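Ticket 3384: Signature count on clinic hours petition stuck at 200
Status: closed, mostly

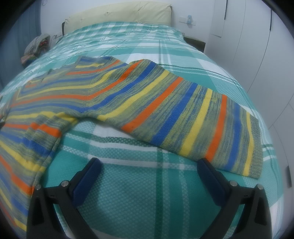

Striped jumper spread out on a plaid bedspread.

Reported: Petition to keep the Trimden after-hours clinic open has shown 200 signatures since breakfast. Organiser has 410 confirmation emails forwarded to her inbox and would like the page to agree with her.

9:40 am - Reproduced. Signed it myself, got the thank-you page, count unmoved. Cleared the Sotitlow cache. Still 200, a number it has clearly grown fond of.

10:15 am - Database holds all 410 names plus mine, so nothing is lost. Told the organiser. She asked why the Prallach health board could only see 200, then. Fair question.

11:05 am - Found it. The Holzer counter widget fetches signatures in pages and stops after the first one, which holds 200. Apparently no campaign on our server has ever been popular enough to notice.

11:50 am - Patched the widget to keep asking until it runs out of pages. Count now 411. Removed my test signature, although I do favour the clinic.

1:20 pm - Organiser reports the count lags by up to 30 minutes. Expected behaviour, it's the cache timer. She does not consider this a behaviour anyone should expect. Raised separately as low priority.

Still to do: re-export the PDF for the board, as the old one says 200 on the cover.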